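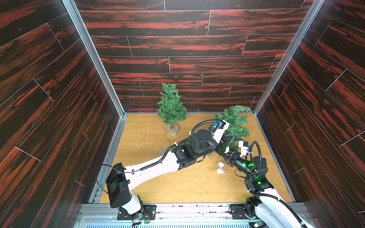
From: Areti Kouris
To: Janard list
Date: Jun 23, 2020
Subject: Re: How many tree demos before we train?

Hi all,

Sorry for the slow answer, Rafail, I've been picking little green bits out of my sleeves all week and I only sat down with the logs this morning. I'll answer inline and then put my notes underneath, as a few of you at Jalitz wanted to know how the collecting is going.

Rafail Katsaros wrote:
> Areti, two things. First, how many episodes do we have for the
> tree task, and are they all usable? Flovis wants to start a
> training run and I'd like to give them a number.
>
> Second, I looked through a handful and the starting positions are
> all over the place. In one the tree is up, in the next it's on its
> side. Is that on purpose? In the Bakalis set everything started
> from the same spot and the labels were much easier to write.

The number you can give them is 2,028. Those are the ones that made it through my first pass. I haven't done the second pass yet, where I go back and check the start and end times, so please tell Flovis it may shrink a little!

And yes, the starting positions are on purpose. I know the Bakalis set was tidier and I liked it too (I wrote half of those labels), but the policy we got out of it fell apart the minute somebody nudged the object over. I'd like this one to see a tree standing, a tree leaning, a tree flat on the floor, and the light strings in whatever knot they happen to be in. Wire is the part I care about most. It never lies the same way, and if every example starts with a neat coil we'll get a model that only knows neat coils. 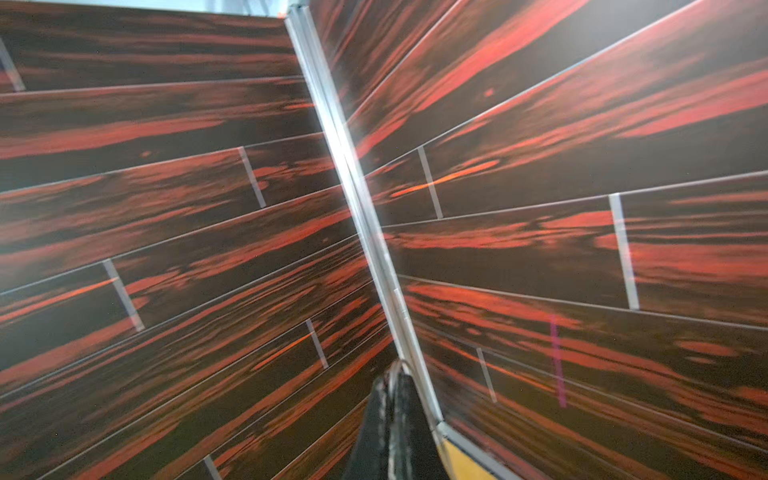
Should I throw out an episode if the operator drops something and picks it up again?

Keep it, as long as the operator carries on and finishes the task. Mark it "recovered" in the notes column so we can pull those out separately later.

I got asked that by three different people last week, so I'm putting it where everyone can find it. The recovered ones are some of the best material we have, if you ask me. The operator fumbles, backs off, comes in from a better angle, and there's your lesson on what to do when it goes wrong. The ones I do throw out are where somebody stops in the middle to talk (you know who you are) and the arms just hang there. A long pause teaches the model to pause, and we had plenty of that in the early runs.

Oh, and about the cameras - please keep all the views for every episode, even the dull ones. I know a wrist view can spend ages staring at bare wall panel before anything interesting comes into it, and I know the disk is filling up. But the training code expects the views to line up, and if one is missing it skips the whole episode without a word. I lost an afternoon to that.

Now, the labels. Rafail wanted a single list of what we're calling things, so here's where I've ended up. Shout if you disagree, but shout soon.

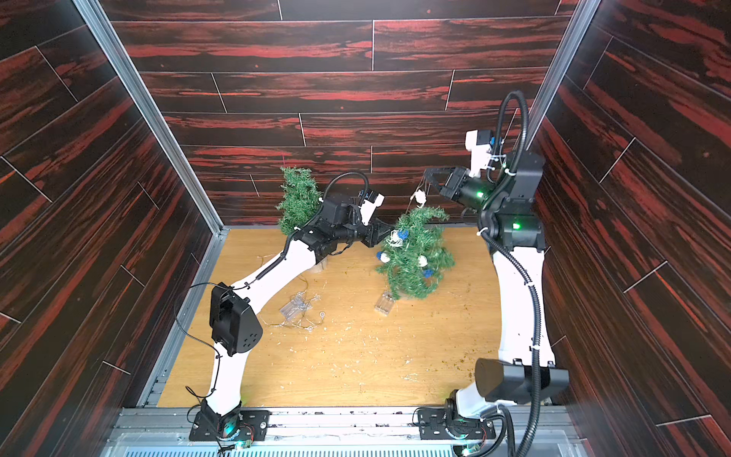 OBJECTS AND NAMES

"Tree" is either of the artificial trees. If both are in the cell, the one being worked on is "tree" and the other is "second tree", and I don't mind which of them is standing.

"Ornament" covers the blue ones and the white ones. Put the color in front if the instruction needs it ("hold the white ornament"), otherwise leave it off.

"Light string" is the wire with the tiny bulbs, and "battery box" is the clear plastic box. Please don't write "lights" for both, I spent a whole evening untangling that in the spreadsheet and it was worse than untangling the real thing.

"Left" and "right" are always the arms as the fixed camera sees them. I've found labels written from the operator's side and from the camera's side in the same batch, so if you did any before we agreed on this, have another look at them.

Bits on the floor don't get a name. The trees shed, everybody knows it, and I'd like to leave the shed bits where they fall during a batch. Sweep between batches if you must!
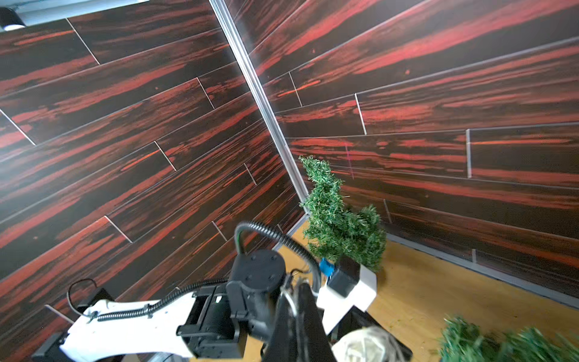
WHAT I'D LIKE TO DO NEXT

I want 100 more episodes with both arms busy at once, one steadying the tree while the other works on it. We're thin on those. Most of what we have is one arm doing the job and the other one waiting its turn, and I think that's habit on our side more than anything the task asks for.

I'd also like 2 new operators if Jalitz can spare them. The three of us who do most of the driving have all picked up the same moves (I come in low from the same side every single time, I checked) and some fresh hands would shake that up. They don't need any experience, I can get a person going in a morning.

Rafail, can you ask Flovis whether they want the recovered episodes mixed in from the start or held back for a second run? I'd mix them in, but it's their compute. And could you send me your version of the label script? Mine still chokes on commas.

Talk soon,
Areti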